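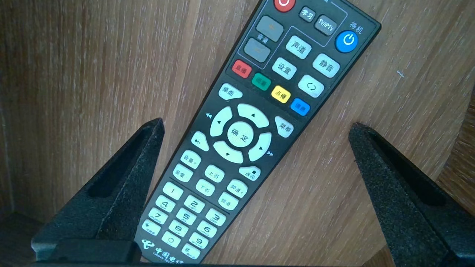
Department of Oral Surgery, Colden Dental Center
Wisdom Tooth Removal: Frequently Asked Questions
Last reviewed Thursday, March 23, 2023

Do all wisdom teeth have to come out?
No. A wisdom tooth that has come in fully, is healthy, and can be cleaned well may often be left alone. Removal is usually recommended when the tooth is decayed, repeatedly infected, or damaging the tooth next to it. Your surgeon will review your X-rays with you before any decision is made.

May I eat before my appointment?
Patients having local anesthesia only may eat a light meal beforehand. Patients having sedation must follow the written fasting instructions included with their appointment letter. If those instructions have not been followed, the procedure will be rescheduled.

Do I need someone to accompany me?
Patients having sedation must be accompanied by a responsible adult who will remain in the building, take them home, and stay with them overnight. A taxi driver does not meet this requirement. Companions may wait in Room 132.

How long will I be off work or school?
Most patients return to desk work or classes within a few days. Those whose jobs involve heavy lifting may need longer. Requests for a work or school note should be made at the front desk before you leave. 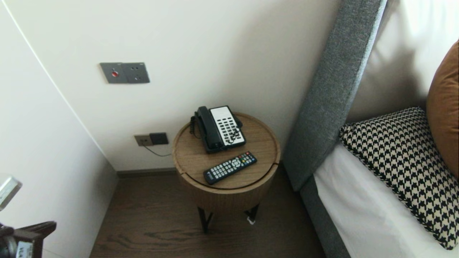

What should I do if bleeding starts again at home?
Light oozing is common on the first day and may tint the saliva pink. For heavier bleeding, fold a clean piece of gauze, place it over the socket, and bite down firmly for 30 minutes without lifting it to look. Sit upright while you do so. Patients are advised to arrange the bedside before they come in for surgery, with a telephone they can reach while lying down; a corded desk set on a small side table, with the television remote in front of it, is quite suitable. If bleeding continues after firm pressure, call the department at extension 2455. For trouble breathing or swallowing, call 911.

When may I brush and rinse?
Brush your other teeth as usual on the evening of surgery, keeping clear of the surgical area. Do not rinse or spit forcefully for the first 24 hours. After that, rinse gently with warm salt water following meals. Smoking and drinking through a straw should be avoided while the socket heals.

What does the consultation cost?
The consultation fee for patients without dental coverage is $165, payable at check-in. Questions about coverage may be directed to Ferhat Dönmez in Patient Accounts.

How do I request a copy of my X-rays?
Complete the records release form at the front desk. Forms are processed by Volkan Karabulut, Records Office, second floor.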